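Berance Storm Shutter Panels
Home > Weather Protection > Windows > Shutters and Panels

Berance Removable Storm Panel, corrugated, clear

The Berance panel is a sheet of clear corrugated polycarbonate that you bolt over a window when the forecast turns unpleasant, and take off again when it has stopped being unpleasant. It has no motor, no app and no opinion about your home. It hangs in a track above the window, fastens to studs below it, and stands between your glass and whatever your neighbor forgot to bring in from the patio.

Most people who buy storm panels have owned plywood. Plywood works, up to a point, and the point is usually the second season, when it has warped in the garage and the pencil marks saying which sheet goes where have faded to a friendly gray smear. Berance panels stack flat, weigh little enough for one person to carry, and come with a label pocket on the inside edge. Please use the label pocket. Skarphéðinn Þrastardóttir on our order desk takes a good many calls in November from people who did not, and she is patient, but she cannot see your windows over the phone.

What the panel is for

Wind-borne debris: branches, roof tiles, lawn chairs, the odd garden gnome. The panel flexes on impact and spreads the load across its fasteners, so the wall behind it matters a great deal. Into sound masonry or solid framing, it does its job. Into crumbling stucco, it will leave with the stucco.

It is not a flood barrier. We have said this in the manual, on the box and on the hang tag, and we still get asked. Water coming up from the street wants the Damgaard door dam, sold separately, and possibly a different street.

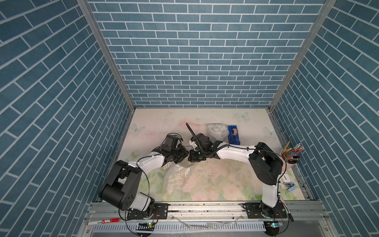 Clear panels let daylight in, and if you have ever sat out a two-day storm behind plywood you'll know what that is worth. You can read, find your shoes and keep an eye on the fence. You may not enjoy what you learn about the fence, but that is between you and whoever built it.

Sizes and fitting

Panels are supplied in one width and cut to height at our Raltley warehouse. Measure the opening in three places, since houses are rarely as square as their owners believe, and send us the largest figure. We add the overlap. Please don't add it yourself as well, or you will own a very generous panel.

The top track and the bottom studs stay on the wall all year. They can be painted. Valdemar Nørgaard, who fitted the things for a living before he came to us, suggests painting the track and leaving the stud threads alone, having spent whole afternoons scraping exterior satin out of them with a wire brush.

Put the whole set up once in good weather. It takes longer than you think the first time and it is much nicer to discover a missing wing nut on a sunny Saturday.

Specifications

Material: clear corrugated polycarbonate, UV-treated on the outer face
Panel width: 16 inches
Maximum height: 75 inches
Top fixing: aluminum track, mill finish
Bottom fixing: threaded studs with wing nuts
Warranty: 10 years against yellowing and cracking

In the box

Panels to your order
Top track, cut to match
Studs, anchors and wing nuts
3 spare wing nuts, because they roll
Fitting guide and labels

Drill and ladder not included. Neither is a second person, though we recommend one for anything above the ground floor.

Care

Rinse with a hose and wipe with dish soap. No solvents, no scouring pads. Store the panels upright, out of the sun, with nothing leaning on them. A light coat of silicone spray on the stud threads each fall keeps the wing nuts turning.

Customer comments

"Got these after the last big blow took out the kitchen window. Whole back of the house done before lunch. My wife says it looks like we live in a greenhouse. Tomatoes next." Oddur Bach

"Good panels. The instructions assume you own a level. I now own a level." Birthe Vigfúsdóttir

"Four stars. Held up fine, but one stud came without an anchor and I had to call. Replacement arrived two days later with a handwritten note." Birthe Fogh

Ordering

Cut panels are made to order and can't be returned unless the mistake was ours. Uncut track and hardware can come back unused. We stop taking rush orders once a named storm is on the map for our delivery area, as the trucks have the same weather you do.

Also viewed: Grindley garage door brace, Damgaard door dam, Berance wing nuts (bag)

Page last updated 13/11/2020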